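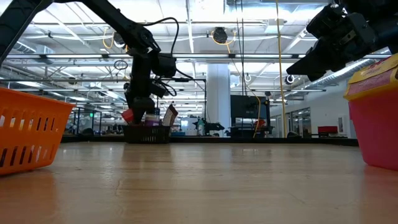 a low dark basket on a wooden table

Pisport Community Boards > Home and Household > Keeping Things in Order

Topic: Does a "catch-all" basket help or hurt?

marblecake_jo
5 May 2020
Hello everyone, I've been reading this board since February and finally got up the nerve to post. We moved into a small two-bedroom in Lastau over the winter, and the front door opens more or less straight into the table where we eat. Everything that comes into the house lands on that table. Mail, keys, whatever was in somebody's coat, boxes that need to go back to the store, the good tape. So I put a low dark basket on it and told the family that anything without a home goes in the basket, and the table stays clear for supper.

It worked beautifully for a couple of weeks! Then it turned into the place where things go to be forgotten. I found my library card in there after I had already paid for a new one. My husband thinks the basket is the problem and I think the family is the problem (I include myself, I'm the worst of the bunch). Do you all keep one of these, and if so how do you stop it from swallowing your life?

tidewater_pam
Oh, welcome! I keep one and I would not give it up for the world. Mine gets emptied every night after the dishes, while the kettle is on. It takes less time than the kettle does. If you let it go even three days you start to dread it, and then you don't look at it at all, so the nightly habit is really the whole trick for me.
I also like a low basket. We had a deep one from Clisance years ago, lovely thing, and my son's retainer lived at the bottom of it for most of a summer.

Grumbold
I'll be the sour one, sorry. A basket like that is just a drawer with no front. You've told four or five people in a house that they don't have to decide where something goes, and of course they're going to take you up on it. Take it away for two weeks and put a hook by the door for keys and a folder for mail. See what's left over. In our case what was left over was trash.

tidewater_pam
Grumbold, I say this with love, you live alone with a very tidy dog.

Grumbold
He is very tidy. I stand by the rest of it.

Hannelore Strebel
I think you can both be right, depending on the house. When my three were small there was no hook in the world that would have saved us, and the basket kept me sane. Now that it's just the two of us I've gone over to hooks and a shelf and I don't miss it. What helped in the basket years was giving each child a small one on the stairs. I sorted the big one into the little ones, and they had to carry theirs up at bedtime or no story. I did have to skip the story twice — the wailing was terrible, but only twice.

One more thing, Jo. Is anything in there meant to leave the house? Returns and borrowed things are the worst for sitting. I hang a cloth bag on the doorknob for those, so you have to touch it to get out.

marblecake_jo
Hannelore, the doorknob bag is going up tonight. There's a return that has been waiting so long I'm embarrassed to say. And stairs we don't have, but I could do the little baskets along the bottom of the bookcase.

Gaurav Katiyar
Chiming in because I went down this road last year and spent far too much. I bought the Widmer entry set with the 48 little compartments. Please don't. You end up with a compartment for rubber bands and another for slightly larger rubber bands, and my mother-in-law still puts her glasses on the fridge. I gave it to my neighbor for her embroidery thread and she is very happy with it.
A plain basket is fine. I'd only add that food shouldn't go in it. We had ants.

Grumbold
Forty-eight is my nightmare. I'm with Gaurav on the food.

pinchot_lane
I disagree about nightly emptying, for what it's worth. I work late shifts and if I had to sort a basket when I got home I'd cry. Once a week, with the radio on and a cup of something, is plenty. Things can wait a week. Very little that comes through my door is urgent, and the bills are all online now anyway.

tidewater_pam
Fair enough, I forget that not everybody is home for supper. Jo, let us know how the doorknob bag does!

marblecake_jo
Will do. My husband has asked me to tell you all that he has hung up his own keys, on a hook, by himself.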